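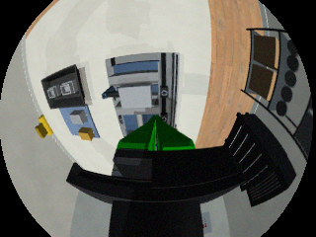 Drudov pauses its kitchen simulator after gripper fault

8/31/23

Well, so much for a quiet end to the summer! Drudov has paused its kitchen simulator, the one a lot of us use to train our arms at pick-up jobs, and I spent most of my morning reading the notice twice and then checking my own logs (yes, I got bitten too).

The trouble is in the gripper. When the fingers close on anything with sloped sides, the simulator can report a solid hold even though there's no real contact. The arm then happily carries on with the rest of the job, and the score says everything went great. Cubes are fine, according to Drudov. Wedges and pyramids are the problem, and so are cabinet handles if you come at them from an angle.

The company went back over 3099 runs and found 37 with a false hold. That doesn't sound like much, but Lellach had already moved a controller trained on the bad version over to a real arm at its Rellthorpe shop, and the arm squeezed too lightly and dropped a metal part on the bench. No one was hurt, thank goodness. Lellach has the arm locked out until it can retrain, and it wants the grip force checked by a separate sensor before anything moves again.

The fault came in with the March update, so if you're on an older version you can breathe. Everyone else should stop using saved holds from the kitchen set. Egger, which makes the add-on I use for drawers and doors, says its own files are clean but is asking people to hold off anyway.

Drudov says a fix is in testing now and needs 12 clean overnight passes before it goes out. I'm rerunning my cabinet jobs from scratch in the meantime, all 3000 of them, so don't expect much from me this week!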